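Part-time Weekend Baker, Mollier Bread - Plevville

Mollier Bread is looking for a weekend baker at our Plevville shop, starting in November. We are a small bakery with a staff of nine. Most of what we make is sourdough, rye and plain sandwich loaves, sold over the counter and to a few local restaurants.

The shift starts at 4:30 a.m. and ends when the last bake is out and the benches are scraped down, usually before noon. You will work alongside one other baker and report to Ayten Sarıgül, who runs production.

What you will do

Scale, mix and shape dough from our recipe cards. Load and unload the deck oven. Keep the starter log up to date. Pack the restaurant orders and have them at the side door by 7 a.m. Clean your station and sweep the flour room at the end of the shift.

You will be on your feet the whole time, and flour comes in 50-pound bags. Shaping is done by hand on wood, and we expect you to learn our shapes even if you were taught different ones.
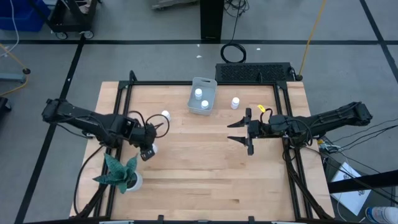

What we ask for

At least 2 years in a bakery or a busy kitchen. You can shape by hand at a steady pace and read a recipe in baker's percentages. A food handler card is required before your first shift - we pay the fee. A culinary degree is fine but not needed.

Pay and hours

$22 an hour, two shifts a week, with extra shifts before the holidays if you want them. Paid trial shift. Bread to take home.

How to apply

Bring a resume to 481 Masanja Street after 1 p.m. and ask for Ayten, or mail it to the same address. Please list two references and the earliest date you can start.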